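From: Quang Thân
To: Mellor Games members list
Date: Monday, April 5, 2021
Subject: Re: Where do we put the opening weekend?

Dear all,

I read Colin's message twice and I want to answer the points in the order he wrote them. Please excuse my length, I write slowly in English and then I don't like to delete.

Colin Kershaw wrote:
> The host city people in Zernness have asked us for a yes or no on
> the opening weekend before their council meets. As I understand it
> they offer the stadium for 2 days without rent, but we pay for
> stewards and for the buses from the Risora side.
> My own feeling is that we should say yes and move the parade of
> teams indoors. It is cheaper, and we had rain on the parade the
> last time. I would also drop the junior tennis from the program.
> We had very few entries in January and the courts at Grinent are
> a long way from everything else.
> Please reply to the list and not only to me.
> Colin

On the stadium: I agree with yes. It is a good offer and I don't think we will get a better one. But I would like to see in writing who pays if the second day is canceled. In the letter we received it says "the organizing party", and this can be them or us. When I worked for the regional games before, we had exactly this expression in a contract and it took the whole winter to settle it. One sentence from their legal office would be enough for me.

On the buses: the quote we have is for 200 seats each way. I think it was made for the old plan, when all the teams were sleeping in Risora. Now the rowing and the judo teams stay in Zernness, so they can walk. Could somebody ask the bus company for a new price with 155 seats? I can do it myself, but my telephone English is worse than my written English, and I am afraid to order a ferry by mistake.

On the parade: here I don't agree. I know about the rain, I was carrying the flag of our delegation and my shoes were never the same after. But the hall has room for the teams and almost no room for the families. For many small delegations the parade is the only moment when parents, grandparents and neighbors come to look. If we put it in the hall they will stand outside, and then they are in the rain without seeing anything. I propose we keep the parade on the street, make it shorter, and start it at the library and not at the bridge. The hall can stay reserved as a second choice. Does anyone know until what date we can release the hall without a fee?

On the junior tennis: I was surprised to read this. It is true that the entries in January were few. But the entry form was on the old website until the middle of the month, and two coaches wrote to me that they could not open it. So I am not sure that the number tells us much. The bid book also promised a junior event in every racket sport. The city can remind us of this promise later, and it will not be pleasant.

The distance to Grinent is a real problem, I accept that. Maybe we can do the junior tennis in one day in place of two, with short sets, and use only 3 courts. Then one bus in the morning and one in the evening is enough. I have written to the club to ask which day they prefer. They answered that they need to look at their league calendar first, so I will send their reply to the list when I have it.

There is one more thing, not from Colin's message. The form for technical officials still asks for a fax number as a required field. I put my phone number there and it was accepted, but some people will stop at this point and close the page. Who has the password for the forms now?

I can join the call on Thursday, but only for the first half. If the vote on the stadium is in the second half, please count me as yes, with the condition about the cancelation costs. On the parade please don't vote before I have spoken – I would like at least to try to convince you.

With kind regards,
Quang
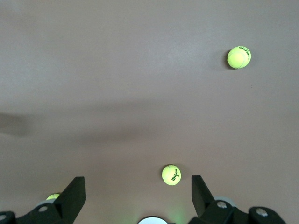
Tennis balls on a tabletop.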